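ハライン(Haline) 折りたたみ布用アイロンマット 60センチ幅

お気に入りのシャツにアイロンをかけようと思って、アイロン台を出すのがおっくうで、そのまましわのあるシャツを着て出かけてしまった……そんな朝、ありませんか。わたしたちCurnarの店でも、スタッフの間でいちばんよく出る話がこれなんです。脚つきの台は場所をとりますし、開くときのあの「ギギッ」という音も、家族がまだ寝ている時間にはちょっと気になりますよね。

ハラインは、テーブルの上にさっと広げて使う、ウール混フェルトのアイロンマットです。4月に入荷した分から縁のかがり糸が少し太くなり、角がめくれにくくなりました。以前のものをお持ちの方にも、ぜひ一度さわっていただきたいくらい(ほんとうに、手ざわりがよくなったんですよ!)。フェルトが熱をためてくれるので、ハンカチや枕カバーなら裏返さずに仕上がることもあります。パッチワークやキルトをなさる方には、縫い代を割るときの小さなアイロンがけにも喜ばれています。

広げる場所は、平らで熱に強いテーブルならたいてい大丈夫です。ニスや塗装のある天板、ビニールのクロスをかけた上では、下にもう1枚、厚手の綿の布を敷いてくださいね。スチームをたっぷり使うときは湿気が下まで抜けますから、この一手間をどうぞお忘れなく。

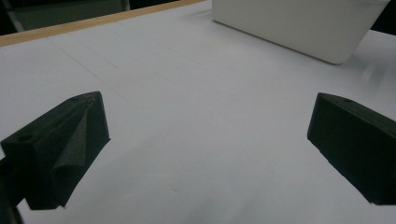 I-hsuan Loさんからは、こんなお便りが届きました。うちでは食卓でアイロンをかけています。最初はフェルトのにおいが気になって、正直なところ失敗したかなと思ったのですが、2回ほど陰干ししたら気にならなくなりました。麻のブラウスの前立てがきれいに出るのがうれしくて、最近は夫のシャツまでかけています。ただ、白い服の前には糸くずをよく払ったほうがいいですよ。

においのこと、おっしゃるとおりなんです。羊毛はスチームをあてると、どうしても動物らしい香りが立ちます。使いはじめは窓を開けて、風の通る日陰に干してあげてください。糸くずは洋服ブラシで軽くなでれば落ちますし、粘着ローラーでもかまいません。水洗いは縮みのもとになりますので、汚れたところは固くしぼった布でたたくようにお願いします。

片づけは二つ折りにするか、くるくる巻いて棚のすきまへ。折り目がついてしまったら、霧吹きでほんの少し湿らせて、上からアイロンをあてると落ち着きます。熱くなったマットはしばらく冷ましてからたたんでくださいね。

商品の詳細
品番:327
サイズ:幅60センチ
素材:ウール混フェルト
色:ライトグレー、生成り
付属品:綿のあて布2枚、巻きひも
お手入れ:水洗い不可、陰干し

同じ棚には、Nokicoの霧吹きとCorderoの洋服ブラシも並べています。ブラシは毛足がやや硬めなので、ニットには力を抜いてお使いください。

ご注文から発送までは4営業日いただいています。ギフト包装は無料で、ご注文画面の備考欄に「包装希望」とお書き添えいただければ、生成りの紙でお包みします。色の見え方や厚みなど、気になることがありましたらお問い合わせフォームからどうぞ。切れ端のサンプルも、在庫があるかぎり封筒に入れてお送りしています。

最終更新:2019-05-03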